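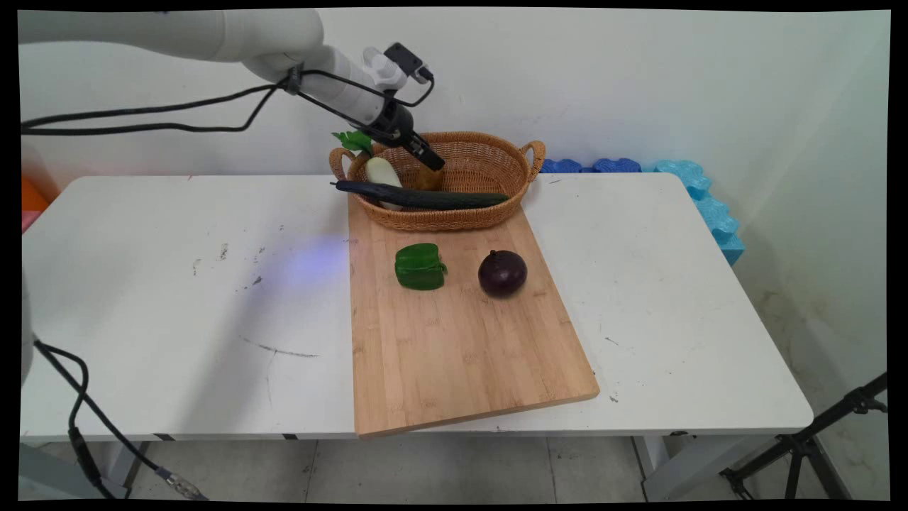
Was wächst wo? Gemüse für Neugierige

Kartoffel, Rettich, Gurke, Paprika, Zwiebel. Alles Gemüse, klar. Aber welcher Teil der Pflanze ist das eigentlich? Kurz erklärt, los gehts.

Kartoffel
Wächst unter der Erde. Trotzdem keine Wurzel! Sie ist eine Knolle – ein dicker Stängel, in dem die Pflanze Stärke speichert. Die kleinen Dellen heißen Augen, da kommen die Triebe raus. Roh bitte nicht essen.

Weißer Rettich
Heißt auch Daikon. Der ist wirklich eine Wurzel. Oben gucken die grünen Blätter raus, im Korb sieht man sie über dem Rand. Schmeckt ein bischen scharf.

Gurke und Paprika
Für Forscher sind das Früchte. Warum? Innen sind Kerne, und entstanden sind beide aus einer Blüte. Die Gurke besteht fast nur aus Wasser. Grüne Paprika ist meistens noch nicht ganz reif, später wird sie oft rot oder gelb.

Zwiebel
Lauter dicke Blätter, eins ums andere. Gibts in Weiß, Gelb und dunklem Lilarot wie auf dem Brett. Beim Schneiden steigt ein Stoff auf, der in den Augen brennt. Deshalb die Tränen.

Zum Ausprobieren
Zwiebel auf ein Glas mit Wasser setzen, nur der untere Rand darf nass werden. Ans Fenster damit. Nach 6 Tagen mal nachschaun – sind schon Wurzeln da?

Text: Fidel Insaurralde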